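Filed under: Working Life, Shop Notes
Print this post | E-mail to a friend

The arms have been with us since March now, and I keep getting asked at family dinners whether I still have a job. I do! I have more of one than before, if you go by how tired my feet are on a Thursday.

For anyone new to this blog, I'm at Trumier, where we check and repack returned household goods, lamps mostly, and small fans in the summer. On a slow week we see 500 pieces, and after the holidays it can be 2000. For years that meant picking each one up, turning it, setting it down, and doing it again until your wrists ached in bed at night (mine did, anyway, and my sister will tell you I complained about it plenty).

Marjan Dehghan, who trained me way back when, was the first of us to go over to the robot side. She had never touched anything like it. She spent two weeks learning how to bring the fingers down near a lamp base without knocking the whole lamp over, and she came back to lunch every day with a new story. The base is the part to watch, she says, along with the cord, which always wants to wander off across the table. 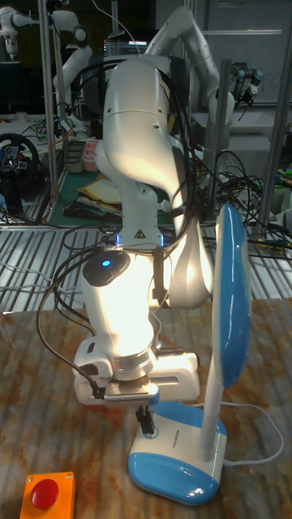 What has changed for us

Less lifting, for one thing, and I'm grateful for that. But the talk has changed too, and I didn't expect to miss it so much. We used to stand elbow to elbow and chat all morning, and now you're watching an arm and keeping the stop button in the back of your mind, so the gossip has to wait for the break room.

The other change is who gets asked. When the schedule was redone, the people who had handled lamps for years were the ones the engineers came to with their questions, and some of my quieter coworkers turned out to have a great deal to say. I do worry about the evening crew, who haven't had their training yet and hear everything secondhand. I've brought it up twice and I'll bring it up again next week.

Contact | Copyright, all rights reserved | Back to top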